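Sifflement dans les haut-parleurs après pose d'un ampli 4 canaux

Forum > Électricité et équipement > Autoradio, amplis, haut-parleurs

breizh_break
Bonsoir à tous,
J'ai monté un ampli 4 canaux Dresitico dans mon break le week-end dernier, avec les haut-parleurs avant Weltow que j'avais déjà. L'autoradio est celui d'origine, les signaux passent par un convertisseur haut niveau vers RCA. Moteur coupé, le son est propre. Moteur tournant, j'ai un sifflement qui monte avec le régime, surtout à gauche. Il est là même volume à zéro.
Câble d'alimentation en 25 mm², fusible près de la batterie, masse prise sur un point de fixation de la banquette arrière. J'ai passé les RCA du même côté que le câble d'alimentation parce que l'autre bas de caisse est déjà plein de faisceaux.
Par où commencer ?

Motard_du_44
Les RCA à côté de l'alimentation, ne cherche pas plus loin. Il faut tout repasser de l'autre côté.

pascal-hifi
Pas d'accord. J'ai vu des installations avec tout du même côté et aucun bruit. Un sifflement qui suit le régime, c'est la masse neuf fois sur dix. Les points de fixation de banquette sont souvent peints ou enduits d'un frein-filet, et la vis touche mal la caisse.
Mets la peinture à nu sur la surface de la cosse, serre avec une rondelle éventail, puis un peu de graisse ou de vernis par-dessus contre la rouille. Ensuite tu mesures la résistance entre la masse de l'ampli et le moins de la batterie.

breizh_break
Merci. Je n'ai pas gratté, j'ai juste serré la cosse sous la vis. Je regarde ça lundi.

lulu_tuning
Tu peux aussi acheter un filtre antiparasite à mettre sur les RCA, ça coûte trois fois rien et le bruit disparaît.

pascal-hifi
Il disparaît avec une partie du grave. Un filtre cache le défaut, je ne le conseille qu'après avoir fait tout le reste.

lulu_tuning
J'en ai un depuis 2 ans et je n'entends aucune différence. Tout le monde n'a pas un caisson de concours dans le coffre.

Enikő Takács
Bonjour. Avant de démonter quoi que ce soit, un test simple : débranche les RCA à l'entrée de l'ampli et démarre le moteur.
Si le sifflement reste, il vient de l'alimentation ou de la masse de l'ampli. S'il part, il arrive par les RCA, donc convertisseur, autoradio ou passage des câbles.
Fais-le avec le gain au même réglage. Coupe l'ampli avant de débrancher et de rebrancher, sinon tu vas envoyer un gros claquement dans les Weltow.

breizh_break
Test fait ce soir. RCA débranchés : plus rien du tout, silence complet. Donc ça vient de l'amont si j'ai bien compris.
J'ai quand même refait la masse tant que la banquette était démontée. Il y avait bien une couche de peinture. Le bruit a baissé un peu mais il est toujours là.
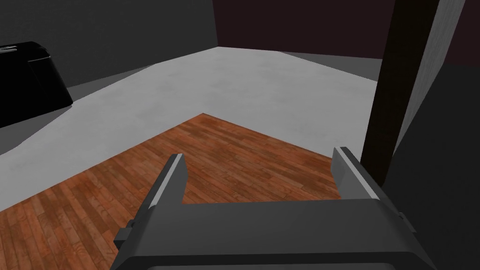
Gros plan, éléments gris foncé.

Enikő Takács
Si la masse a changé quelque chose, tu as une boucle : l'ampli et le convertisseur sont à la masse à deux endroits différents, et la différence de potentiel passe par le blindage des RCA. Où est prise la masse du convertisseur ?

breizh_break
Derrière l'autoradio, sur le fil de masse du faisceau. C'est un Clavar à deux voies, celui avec les deux potentiomètres.

Enikő Takács
Alors déplace-le. Tu le mets près de l'ampli, tu prends sa masse sur la même vis que celle de l'ampli et tu tires du câble haut-parleur torsadé depuis l'autoradio. Le signal haut niveau est beaucoup moins sensible au voisinage du câble d'alimentation, ce qui règle en même temps la question du passage. Les RCA ne feront plus que quelques dizaines de centimètres.

Motard_du_44
Ou alors il repasse les RCA de l'autre côté comme je l'ai dit au début, et il garde son convertisseur où il est.

Enikő Takács
Ça peut améliorer les choses, mais la boucle restera. Et il a écrit que l'autre côté est plein.

Motard_du_44
Plein, plein... on trouve toujours la place pour deux RCA. Sur le mien j'ai démonté les seuils et c'est passé.

pascal-hifi
Je me range à l'avis d'Enikő pour le convertisseur. Vérifie aussi tes gains. Beaucoup de gens mettent le convertisseur au minimum et l'ampli à fond, et on entend alors tous les parasites. Il vaut mieux un signal assez fort en sortie de convertisseur et un gain modéré sur l'ampli.

breizh_break
Gain de l'ampli à 7 sur 10, convertisseur presque au minimum. Je suis donc en plein dans le cas.
Je déplace le Clavar ce week-end. Une question sur le câble : du 2 x 1,5 torsadé, ça suffit ?

Enikő Takács
Largement, il ne passe presque pas de courant dans l'entrée du convertisseur. Du plus fin irait aussi.

virag_audio
Je passe sur le sujet parce que j'ai eu la même chose avec un ampli Virág. Pour moi c'était le fil de commande (remote), repris sur un plus après contact plein de parasites. À vérifier aussi, ça prend cinq minutes.

breizh_break
Retour du week-end. Convertisseur dans le coffre, masse commune avec l'ampli, convertisseur monté à mi-course et gain de l'ampli descendu à 2. Plus de sifflement au ralenti, ni à haut régime. Je n'ai pas touché au remote.
Il me reste un petit « ploc » à l'extinction, environ une seconde après avoir coupé le contact.

lulu_tuning
Tout le monde a le ploc.

pascal-hifi
Non, pas tout le monde. Souvent le convertisseur s'éteint avant l'ampli. Regarde si ton Clavar a une sortie remote et commande l'ampli avec celle-là, tu dois pouvoir retirer l'autre fil.

breizh_break
Il en a une, je ne l'avais pas branchée. J'essaie demain et je passe le sujet en résolu si c'est bon. Merci à tous.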